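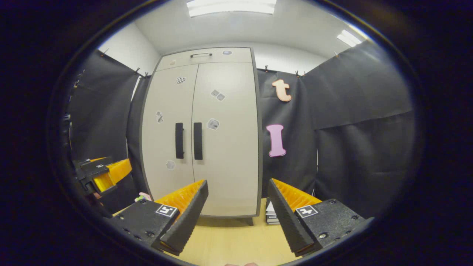

Reference > Household > Furniture > Storage cabinet

Storage cabinet

A storage cabinet is a piece of case furniture with an enclosed interior, usually reached through one or more hinged doors. It differs from a bookcase in having doors and from a chest of drawers in having shelves or open space as its main form of storage. In Australian usage the word cupboard covers most of the same objects, and the two terms are often used for the same item in catalogues. A built-in cupboard used for clothing is normally called a wardrobe or a robe.

History

The cabinet developed in Europe from the chest, which opened from the top and had to be cleared before anything at the bottom could be reached. Turning the opening to the front allowed shelves to be fitted. Early cupboards were, as the name suggests, boards on which cups and plates were displayed, and doors were a later addition. By the seventeenth century the cabinet had become a prestige item in wealthy houses, often veneered and fitted with small interior drawers.

Factory production in the nineteenth century brought plain cabinets within reach of ordinary households. Steel cabinets for offices followed, and were later taken up in garages, schools and laundries. Flat-pack cabinets, assembled by the buyer with cam locks and dowels, became common in the second half of the twentieth century.

Construction

The body of a cabinet is called the carcass. It consists of two sides, a top, a bottom and usually a back panel, which may be quite thin but does a good deal to keep the whole square. A carcass without a fixed back will tend to rack, or lean sideways, and its doors will bind or fail to meet.

Two methods are in general use. In face-frame construction a frame of narrow rails and stiles is fixed to the front of the carcass and the doors are hung from it. In frameless construction the doors are hung directly from the side panels. Frameless cabinets offer slightly wider access for the same outside width and are the usual choice in Australian kitchens.

Adjustable shelves rest on pins set in rows of holes. The common European system spaces these holes at 32 mm centres.

Doors and hinges

Doors may be inset, sitting flush within the opening, or overlay, covering the front edges of the carcass. Inset doors need more accurate fitting and show any movement in the timber.

The butt hinge was standard until concealed hinges came into wide use. A concealed hinge has a cup recessed into the back of the door and an arm clipped or screwed to a plate inside the carcass. Adjusting screws move the door sideways, in and out, and on most types up and down. A door that has dropped can often be corrected with a screwdriver — no parts need to be removed.
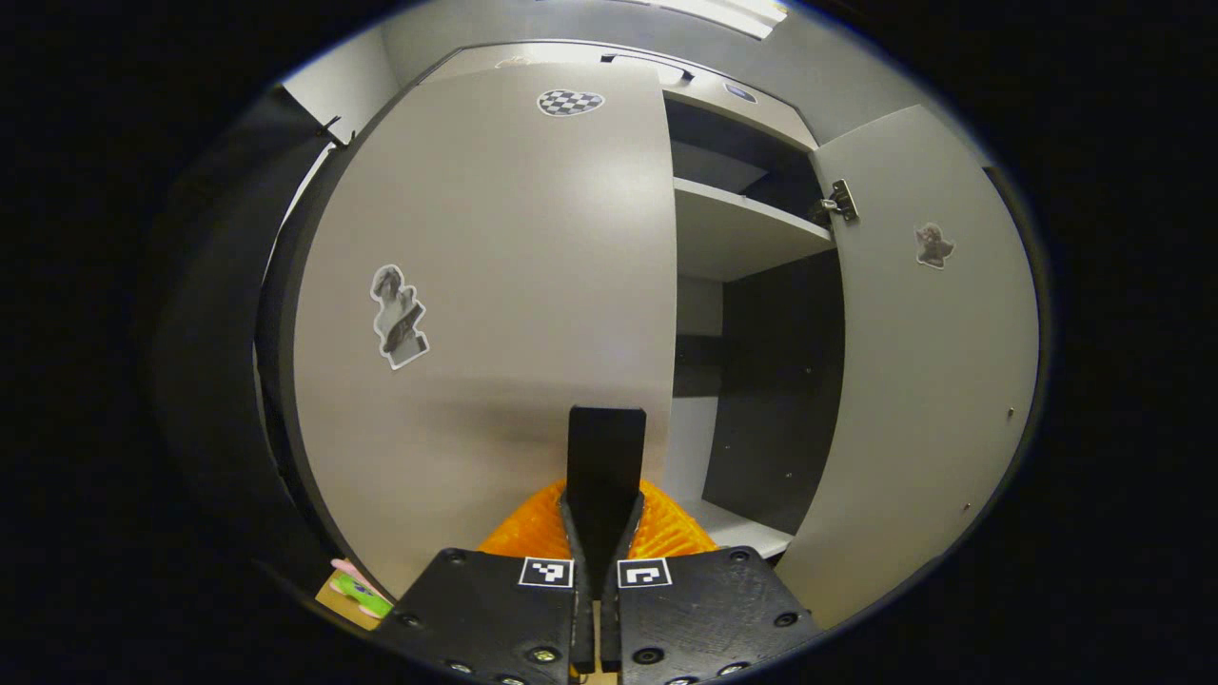 Finishes and decoration

Painted, laminated and powder-coated finishes are all used. Grey, white and beige have long been the standard colours for office and utility cabinets. Owners frequently decorate doors with stickers, magnets or adhesive film. Residue from old adhesive can usually be softened with warm soapy water or eucalyptus oil, though a hidden area should be tested first.

Safety

Tall cabinets can tip forward if a child climbs on the shelves or if heavy goods are stored high up. Anchoring to a wall stud is recommended, with the heaviest items kept on the lowest shelf. Household chemicals should be stored in a cabinet fitted with a child-resistant latch.

See also: Wardrobe; Sideboard; Filing cabinet; Hinge

Filed under: Furniture, Storage, Joinery terms

© Sindeck Reference | Contact the editors | Back to top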